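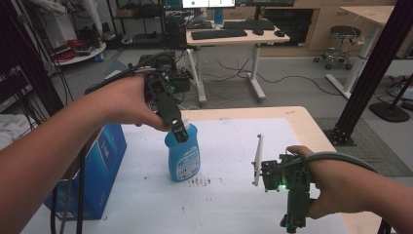 The blue bottle on our work table, with the white sheet I keep managing to smear.

Conditetti Community Help > Cleaning and Care > Plastics
Viewed 281 times, 3 replies

How do I clean old wood finish out of a squeeze bottle (and off everything near it)?

Hello everyone, and thank you in advance, because I have read a lot of the older threads here and they have saved me more than one set of curtains.

I touch up furniture as a hobby, small stuff mostly, chair legs and picture frames and the odd jewelry box. Since last August I've been keeping my brown finish in a blue squeeze bottle, because pouring from the can was a disaster every single time. It's a water-based finish from Pustov, the walnut shade. I love the bottle. It's easy to hold and I always know where it is on a crowded table, being blue. But I left it sitting for four months over the winter without touching it, and when I came back to it the finish had gone thick and left a film on the inside.

I emptied out what I could and filled it with warm water and dish soap and shook it until my arm got tired. That took care of maybe half. What's left is a skin that clings to the walls, especially up near the shoulder where the bottle narrows, and my bottle brush just slides over it. I also tried leaving soapy water in it overnight, which helped with the smell but not much with the film.

So I have three things I'd like help with, and please feel free to only take one of them.

First, what will loosen dried water-based finish without hurting the plastic? I have rubbing alcohol and white vinegar in the house and I'm a bit scared of anything stronger.

Second, I have a blue rubber bulb in with the same supplies, the kind you squeeze, and I'd like to give that a good cleaning too. It has a white plastic neck with a fine ribbed band where it meets the rubber, and that band is such a nuisance to clean. A cloth goes right over the top of the little ridges. Can I soak the rubber and the plastic together, or will the rubber get sticky on me? That happened to a set of jar gaskets I was fond of and I have not gotten over it.

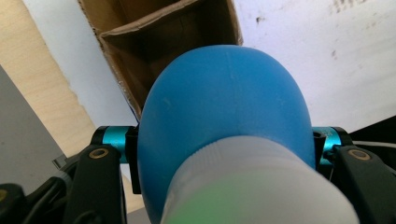 One reply came in within the hour: please keep the rubber away from the alcohol, at least for any long soak. A quick wipe is fine on most rubber, but leave it sitting and it can dry out or go tacky, and it sounds like you already know how sad that is. Warm water with a squirt of dish soap, twenty minutes, then an old soft toothbrush worked along those ridges instead of across them. Squeeze it a few times underwater so the soap gets up inside, then do the same in clean water until you stop seeing bubbles. I stand mine neck down in a mug to drain and it takes a good day, sometimes two if the weather is damp.

For the bottle, rice! I mean it. A spoonful of uncooked rice, a little warm soapy water, cap on tight, and swirl more than shake. The rice gets up into the shoulder where a brush never will. Do it over the sink the first time in case your cap isn't as tight as you think. Don't put any of it down the drain, it swells.

Second reply, marked helpful:

Agree about the rice. If there's still a film afterward, that's when I'd bring out the rubbing alcohol, and only in the bottle. Try a drop on the bottom first and see if the plastic goes cloudy. If it doesn't, pour in a small amount, enough to wet the walls, and roll the bottle around for a couple of minutes with a window open. Dried water-based finish goes soft and stringy and you can usually rinse it out in rags. Vinegar never did much for me on finish. It's great for hard water, though, so it isn't wasted if you've got a kettle.

I wouldn't fill the bottle again to the top. I used to mix up 700 ml at a time because it felt efficient, and then I'd throw half of it out every spring. Now I decant some 500 ml at the very most, usually a lot less, and write the month on a bit of tape stuck to the side. The big can keeps much better than any squeeze bottle.

Third reply:

just get a new bottle, they are cheap. the Calloway hardware store has them by the paint

Update from the original poster:

Thank you, thank you! The rice got nearly all of it, and it was strangely satisfying to watch. There was one stubborn patch up at the shoulder and I did the drop test with the alcohol, no clouding, so I went ahead and it peeled away in a little brown ribbon. The bulb got the toothbrush treatment and is draining in a mug as I type. I did look at new bottles too, but I'm attached to this one.

My third question, which I see I never got around to typing, was about the brown smudges on the white sheet on my table. They've been there long enough that I think I'll leave them be and start a separate thread if I change my mind. Does anybody know if the Okuvlow stain soap is still being made?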